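Kitchen clearing trials at Pludlow report first results

Thursday, April 18, 2024

The Pludlow Institute has published the first results of a study into how robots with two arms can learn to sort and stack ordinary kitchen items. The work was led by Dr Venla Ruotsalainen, with Danang Sinaga and Aisyah Nugroho, and forms part of the institute's wider programme on household assistance.

The study, known within the institute as Sustard, asks a narrow question. When a robot has learned a task from human demonstrations, does it help to divide those demonstrations into short, named steps before training begins? Earlier work at the institute had treated each demonstration as a single long recording. The robot was expected to work out for itself where one action ended and the next began, and it often ran two of them together. A common fault was to open the gripper over a bowl before the arm had finished lowering.

For Sustard, the team collected 1003 demonstrations of tabletop tasks. In each one, an operator guided the arms through a short job such as placing one bowl inside another, moving a pot by its handle or setting a cup upright. Mr Sinaga and Ms Nugroho then marked the start and end of every step by hand and gave each a plain label, for example "reach", "grip", "lift" or "release". Labelling took longer than collection. The team has said that it underestimated this part of the work when the study was planned.

Two versions of the control software were trained on the same material. The first, named Kairys, was given the labels. The second was given the recordings without them. Both versions used the same arms, the same grippers and the same camera positions, and both were tested on layouts that had not appeared in training.

Each version was set 500 trials. The unlabelled version completed 294 of them. Kairys completed 412, and most of the difference came from tasks in which a bowl had to be lowered into or onto another. On tasks that involved a single movement, such as carrying a cup from one side of the table to the other, the two versions performed almost equally well.

The trials drew on a mixed set of household objects, with fixed cameras over the table and smaller ones on the arms themselves.
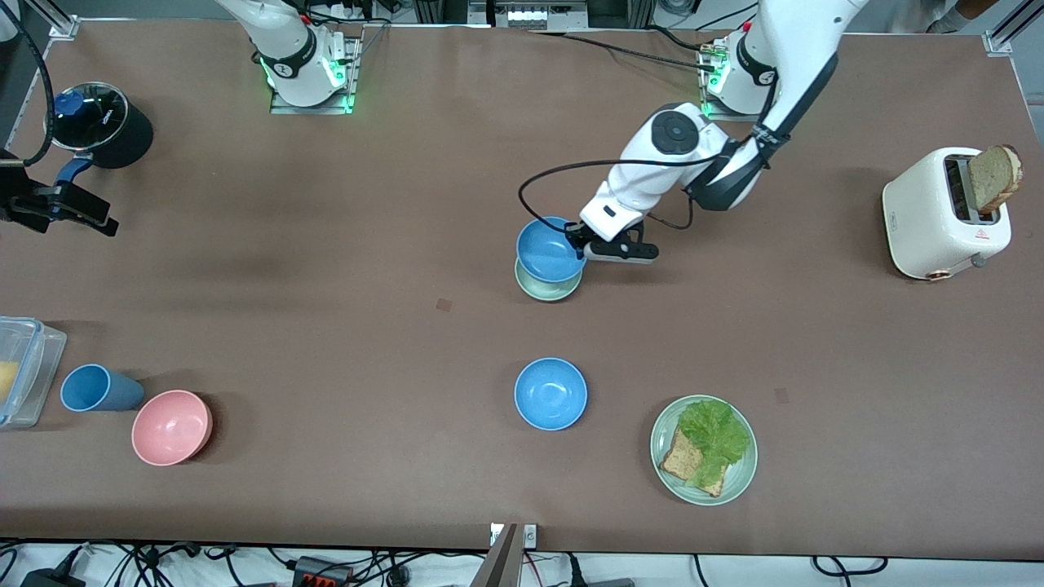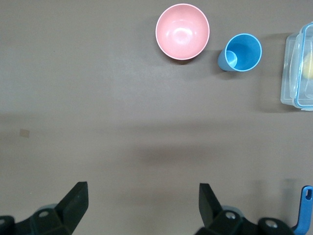
Why does the study use cameras on the arms as well as cameras fixed over the table?
A fixed camera gives the software the general layout, but an arm can come between that camera and the object it is reaching for. A camera on the arm moves with it and keeps the area near the gripper in view during the last part of the approach, when small errors matter most.

The paper also reports on the failures. Clear containers caused more trouble than any other object, for both versions of the software. The team believes that the grippers were often sent to the far wall of a container when the near wall was intended, and further work on this point is planned. Light coloured bowls under strong lighting were the next most difficult group. Lids gave fewer problems than expected, provided that they had a knob of a different colour.

Dr Ruotsalainen said that the results should be read with some care. "The labels help, and we are satisfied that the effect is real," she said. "What we cannot yet say is how many labels are needed. We labelled everything, and that is a great deal of work for a laboratory of our size. If a small part of the material would have been enough, we would like to know it before we begin again."

A second stage of the study will address that question. Kairys will be trained again with labels on progressively smaller parts of the collection, and the results will be compared with those now published. Fikri Harahap will join the team for this stage and will be responsible for the design of the trials. The order of the tasks will also be changed. In the first stage, the stacking tasks were always run at the end of a session, and one reviewer asked whether changes in daylight might have affected them. Blinds have now been fitted in the laboratory.

The institute has agreed to share the labelled demonstrations with other research groups. Access will be arranged through Hokell, the institute's data service, and is expected to open in June. Groups wishing to use the material will be asked to complete a short form stating the purpose of their work. The recordings will be supplied together with the step labels and a written guide to how the labels were assigned, including 12 cases in which the two labellers disagreed and a third opinion was sought – these have been kept in the collection and marked as such. The control software itself will not form part of the release.

Slamet Ismail, who manages the laboratory, will give a short talk on the set-up of the table and arms for staff and students of the institute. The talk will cover the placing of the cameras, the checks made before each session and the handling of the cables, a matter on which the laboratory has received several enquiries from other groups. Those wishing to attend should contact the institute office.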